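4.2 Cloth type and drying time

The second part of the project looked at how long kitchen cloths stay damp after use in a shared house. The first survey (section 3) had 247 replies from students in Larnness, and most of them said that a cloth was replaced only when it began to smell. A cloth that dries slowly gives bacteria more time to grow, so drying time was taken as the main measure. No bacterial counts were made, as the laboratory was not available to us before May.

Three weaves were compared: flat cotton, terry and waffle. All were sold under the Celero name and were washed once before testing to remove any finish left from the factory. Each cloth was weighed dry, soaked for one minute, wrung out by hand and weighed again. It was then hung from a plastic line in the kitchen at the Ondetti building, with the window shut and the heating off. Weighings were repeated every half hour until the mass was within 7 g of the dry value.

Wringing by hand was the largest source of error. The same person wrung every cloth, but the starting masses still differed between runs. A small mangle would have been better and was priced, but it was outside the budget.
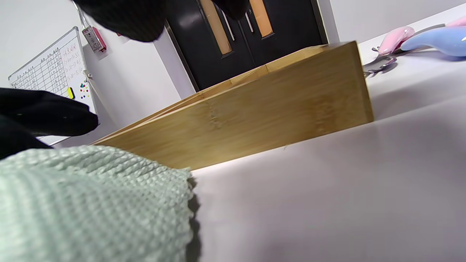
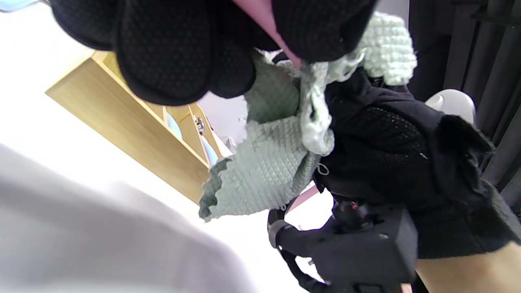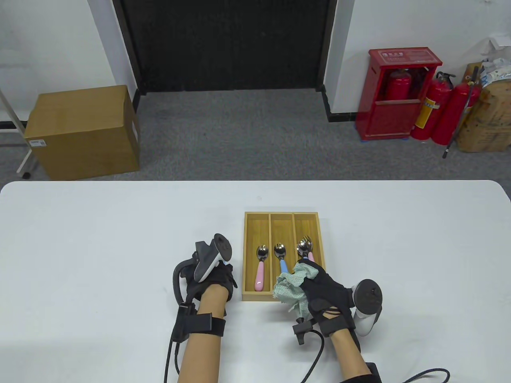
Figure 6. Green waffle-weave cloth.

The waffle cloth took up the most water for its dry mass and also lost it fastest when hung by one edge. The likely cause is the raised pattern, which leaves more of the surface open to the air. When the same cloth was left folded in four on the worktop, the advantage was lost and it dried no faster than the terry. Flat cotton gave the most even results in both positions. It held less water, and two wipes were often needed for a spill that the others took up in one.

The readings were entered in Nel, the logging sheet written for the first-year module, and plotted as mass against time. The full set comes to 853 readings. Runs in which the window had been opened were marked and left out of the averages, but they are kept in Appendix B.

4.3 Limits of the test

Room humidity was noted at the start of each run only. On evenings when others were cooking it probably rose during the run, and the later readings should be treated with care. Used cloths were not tested. Grease left in the fibres may change how water is held, and a cloth near the end of its life could behave differently from one washed once.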